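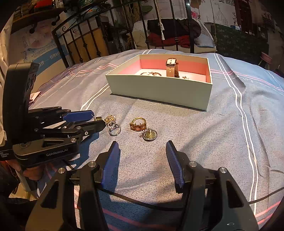
Jewellery sort, front gripper wide open, small earring dangling near the tip of the left one's pad.

Thread: How fussy are you about small objects?

gundumard_left
I'm putting together a set of demonstrations for a "tidy the trinkets into the box" task. Two hand-held grippers, one person, rings and a pendant on a bedspread, open white box behind. The target is 1000 episodes by July. I have 90, of which I would show 7 to my mother.

My trouble is the rings. Do you keep the takes where the ring gets nudged halfway across the bed before the pads close on it? They end with the ring in the box, so strictly speaking they're a success. They also look like someone trying to pick up a pea in oven gloves.

musine
Keep them. If you only feed it perfect grasps it has no idea what to do after a bad one. Ours was lovely until it missed once, and then it went on carrying thin air to the box with great dignity.

sidness_1771
Disagree, or half disagree. A fumble that gets put right is useful. A fumble where you chase the thing about for ten seconds teaches it to chase things about for ten seconds. I bin anything with more than two attempts at the same object.

musine
Two is a bit mean. I'm only on my second attempt when I start concentrating.

sebastian
Bigger question: why a patterned bedspread? Stripes and handwriting all over it, with a silver ring on top. You've picked the hardest tablecloth in the house.

gundumard_left
It's the bed. People put jewellery down on beds. If it only works on a plain grey mat I've taught it to live in a showroom.

sebastian
Fair, but do you also have plain grey mat takes? I'd want both. When ours failed on patterned cloth we couldn't say whether it was the grasp or the looking, and we spent a fortnight blaming the wrong one.

gundumard_left
None yet. I'll do a batch on a plain sheet, though I resent it.

sidness_1771
Next thing. Is the order fixed? Looking at the layout I'd be tempted to go for the amber ring first every single time, because it's the big one and it has a stone you could land a plane on. Do that for 90 takes and you've taught it that tidying begins with amber.

gundumard_left
I went back and checked. It was first in nearly all of them. I had no idea I was doing it.

sidness_1771
Everyone does it. Write the order on cards, shuffle, put the top card where you can see it. Shuffle where things start as well, or it will learn the spot and ignore the ring.

musine
Cards are fine but don't read them during the take. You get a pause in the middle where the hands hang there while the human consults the paperwork. We had a whole week of that. The model learned to stop and think, which made it look clever and doubled the time.

kettle_off_again
Lurker here. What do you do about the watch standing up in the box? I'd expect to knock it over with the first careless drop.

gundumard_left
I have been known to. If it goes over, I finish the take and mark it as failed. The instruction says put the items in the box, and I think most people would take that to include leaving the watch alone.

sebastian
Then write that down. "Most people would take that to include" is how we ended up with three people marking the same take three ways. One line: existing contents stay as they are. Done.

musine
And swap what's in the box now and then, or empty it. Otherwise it'll never have seen a box without a watch in it.

kettle_off_again
Do both hands have to do something in each take? I let my left one hover and felt guilty about it.

sidness_1771
Hovering is fine if hovering is what you'd really do. Please don't invent a job for it. I've sat through takes where the left hand passes a ring to the right hand for no reason except that it wanted to be included.

musine
I disagree there too, for the record. Some handovers are worth having, say when the ring starts over on the far left and the box is a stretch.

sidness_1771
That's a reason, then. I'll allow it.

gundumard_left
Right. Plan as of 11th March: shuffled order, shuffled starting spots, a plain sheet for every third batch, written rule about the box, and I'm keeping fumbles up to three attempts – splitting the difference between Sidness and Musine, so that neither of you is happy. The old 90 go in a separate folder marked "amber".

sidness_1771
Three. Dear me.

sebastian
Can you put up the wording of the box rule when it's written? I'll pinch it for ours.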